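# The long apprenticeship of a pair of arms

It takes 29 seconds to move a bottle from one place to another if you are an operator at Mornetti with a good night's sleep behind you. After lunch it takes longer, and the recordings from after lunch are kept as well.

The firm rents the upper floor of a former seed merchant's in Trarkdale, and its business is patience. Operators steer a pair of robot arms through small domestic chores, and every attempt is saved as an example for a learning system called Rovska. The target for this chore is 4000 examples. On the morning I visited, the tally stood at 2313, written on a strip of masking tape by the kettle.

Variety is the point, I was told, and perfection is slightly frowned upon. A learner fed only tidy runs has no idea what to do when a bottle is an inch out of place — so bottles get nudged between takes, and operators swap over after 70 goes, by which time their habits have started to show. Fumbles with a decent recovery are prized. One especially ungainly save has been replayed so often in the office that it has its own name, the Lysenko, after the café downstairs where it was celebrated.
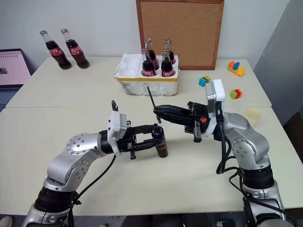
*A small dark bottle in the left gripper, with the right one close by. The cola stays at the back.*

I was allowed a turn in the afternoon. My six attempts were labelled "usable, varied", and I have decided to be flattered.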